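Condition and Safety Checklist, Ceramics Store and Kiln Room
Wednesday, April 22, 2026
Checked by: Puspita Govindasamy
Lots held: Mensah studio bowls, Skonmont tableware, Trullus lidded jars

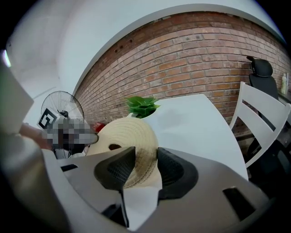
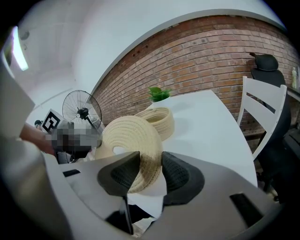
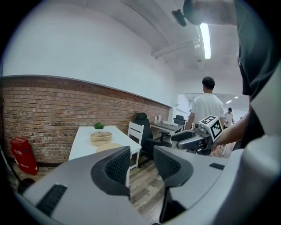 1. Shelving and racks
Uprights fixed to wall: OK
Shelf clips seated: OK, except bay C, second shelf. One clip bent. Replace before the Trullus jars go back.
Heavy pieces below waist height: NO. Skonmont platters are on the top shelf of bay A. Move down.
Felt under footrings: Partial. Worn through under the larger Mensah bowls.

2. Kiln
Door interlock cuts power: OK
Element leads and terminals: OK — slight discoloration at lower terminal, no looseness.
Thermocouple reading against witness cones: Reads low. Note the offset on the firing log.
Clearance to combustibles, 36 inches: NO. Cardboard cartons stacked on left side.
Door kept shut until below 200 F: Sign missing.

3. Glaze and dust
Dry materials in closed, labeled tubs: OK
Dritex extractor filter: Due. Last changed September.
Floor wet-mopped, no dry sweeping: OK
Older glazes tagged "not for food use": Two jars untagged. Treat as lead-bearing until tested.

4. Condition of stored pieces
Lot 796, Mensah bowls: Small chip to one rim, old. Crazing inside, stable.
Lot 820, Skonmont jug: Hairline from base of handle, longer than at last check. Do not lift by handle — tag added.
Lot 71, Trullus jar: Lid rocks. Firing fault, no damage.

5. Exits and first aid
Route to rear door clear: OK
Extinguisher gauge in green: OK
Eye wash bottle in date: NO. Reorder.

Recheck items marked NO before the next firing.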